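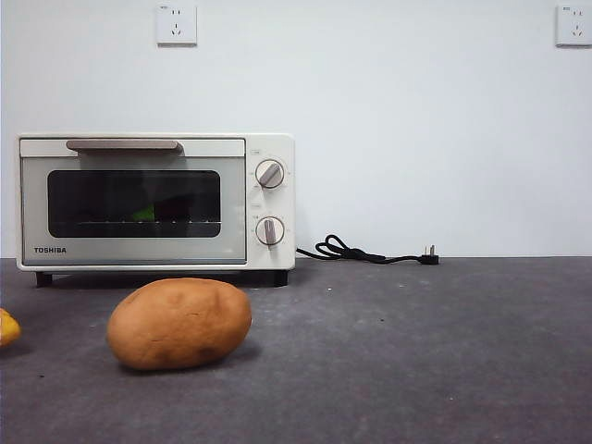 31/05/2025, kitchen bench, Grerlow cell. Written up by Iulian.

Stopped the run at episode 16 of a planned 32. Nothing is on fire, which I mention first because Defne asked first.

**What went wrong**

The arm was meant to open the oven door, put the potato in, shut the door, turn the lower knob. It got as far as the door. The gripper closed on the handle, pulled down through the arc, and at some point the handle slipped and the door came back up under its own spring. The controller didn't notice. It went on lowering an imaginary door to fully open, logged a success, picked up the potato and delivered it with great confidence into the glass.

Force limit tripped at contact, as it should. The arm then did what it does after a trip, namely back off and try again. It tried again 4 times. I was at the other bench with my back to it and took the thumping for Thoa's drill press.

Damage: none to the glass that I can find with a torch and a fingernail. Potato bruised. One fingertip pad has a nick, swapped it from the Saithong spares.

**What the log says**

Fault code 2932, "task object not released", which is true in the way that a fire alarm saying "room unoccupied" is true. The door state in the log comes from the planned wrist position and from nothing else. We never measured the door. Loretta says this was in her review comments in the autumn. I looked it up and it was, with a smiley.

Gripper width is recorded at every step and it drops to fully closed partway through the pull. So the information was sitting there. Terkano's handle primitive reads the width on the way in, to confirm the grasp, and then never looks again.

**The safety bit**

Cord was out of the wall the whole time. Good. But it was out because I'd pulled the plug that morning to free up a socket, and the run sheet doesn't mention power anywhere. Lamduan pointed out that a live oven with a jammed arm leaning on the knobs is a different sort of entry, possibly written by someone else. Agreed. The sheet now has a line for it, with initials.

Second thing: retry after a force trip should never have been on for this task. It's a Simley default that makes sense for pegs and holes. For anything with glass in it, a trip means stop and wait for a human.

**Changed today**

- Retry off for all appliance tasks.
- Width check runs through the whole pull. If it closes past the handle thickness, abort.
- Plug out and lying on the bench in view before the arm is enabled. Loose cord kept to the back, clear of the door swing.
- Audible beep on force trip. Thoa picked the beep. I regret this already.

**Not changed yet**

Still no real measure of door angle. Defne wants a tag on the door, I'd sooner use the camera we've got and look for the dark window going missing. We'll argue it out in June.

Episodes 1 to 15 need going through by hand, given what "success" turned out to mean. Don't train on them until I've put a note here.

Oven stays where it is overnight, unplugged, door shut. Please don't cook in it. Whoever wants the potato can ask Loretta.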